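Pernlow Bin Picking Data Collection
Progress report for December
Prepared for Beatriz Lobo, Clunach Fund
Submitted by Hui-mei Hsueh, project lead

Summary

We collected 660 usable pick attempts this month, which brings the first block set up to the size we agreed on in the work plan. Labeling is behind collection by nearly a week. Spending is within the approved budget. One item needs a decision from you and is listed at the end.

Work completed

Collection ran on 16 days. The arm was down for the other planned days while we replaced a worn air line and repeated the hand-eye calibration. After the new calibration we threw out the attempts recorded just before the stop, as the grasp points in them were shifted toward the back wall. They are not in the total above.

Each attempt is saved with a picture from the fixed camera before the pick, the arm's joint positions through the motion, the gripper signal, and the result. A result is marked as a hold, a slip, or a miss. In the old Harb recordings slips and misses shared one label, and that turned out to be a poor choice for training. Operators now mark the result at the console right after the arm returns to its waiting position.

We also changed how the bin is reset. In November the operator placed the blocks by hand, and the layouts came out too tidy. The model learned to expect space between parts. Blocks are now tipped in from a tray and left where they land, unless one ends up outside the bin.

Labeling

Grurkisov is handling the outlines and grasp points under the existing contract. The first batch came back with the long edges of touching blocks traced as one part in many of the pictures. We returned it with written instructions and a set of worked cases. The second batch was much better and passed our spot check. The third is due on Monday.

Training results

We trained 2 versions of the grasp model on the data so far. The version trained on tipped layouts picks single blocks reliably. It still does poorly on blocks that lie against a wall, where the fingers have little room, and on blocks that cross or touch. More collection on easy layouts will not help much with either problem, so January time will go mostly to the hard ones.

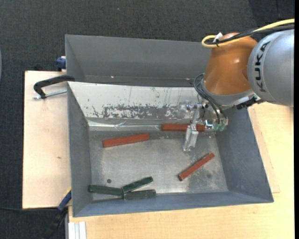
Layout balance is the main thing we are watching in the current set. We want each session to include open parts, parts at the walls, and parts in contact, and a tipped tray often gives all of them at once. The three green blocks meeting at the lower left are a contact case, and the red block along the base of the white panel is a wall case, while the other two red blocks lie clear of their neighbors. Sessions that come out with nothing but open parts are kept, but we cap how many of them go into training.

Equipment

The clamps holding the bin are checked at the start of each shift. The bin position is written in the log whenever it is moved, and sessions before and after a move are stored separately.

Plan for January

Collect 22 sessions made up mainly of wall and contact layouts. Finish labeling the first block set. Retrain and report results by layout type, with open, wall, and contact cases listed separately.

Decision needed

We ask for approval to move the unspent travel money to labeling. It would cover the extra contact cases, which take longer to outline. The total budget would stay the same. A reply before the January sessions start would let us book Grurkisov's time without a gap.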